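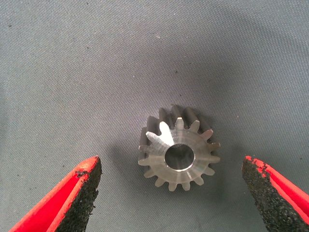
I bought the Troltance gear set one Sunday after going down a rabbit hole of planetary gear videos, and I've had it out on the table most nights since (sorry, dinner). It was $174 from Fevum, posted from their Cimasham warehouse, and it took 9 days to turn up.

## Fit and finish

The little gears are gorgeous! Bare metal, 16 teeth, a nice clean bore, and fine machining marks that catch the light when you tilt them. The big disc is lovely too, but it's a fingerprint magnet and it does show every scuff.

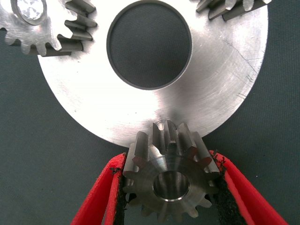

*Small pinion, big disc. Note the scratches on the right.*

## Putting it together

Put a cloth down first. I use a dark grey one and I haven't lost a gear yet. The whole lot weighs 605 grams, so it feels solid in your hands. My gripes so far:

- The instructions are one folded sheet in tiny grey print, and I ended up working from the drawing alone.
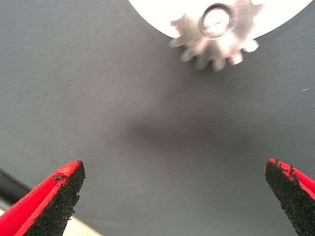
- No storage tin. For this money I'd have liked one, so mine lives in an old biscuit tin.

I've also had a go of the Şimşekoğlu kit, and the colour-coded manual in that one is miles better. The gears aren't as nice, though.

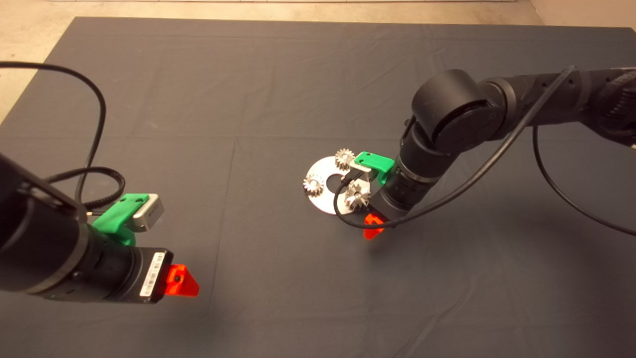

**Category: Desk Toys & Mechanical Kits**

Four stars from me. I'd buy it again, probably on sale.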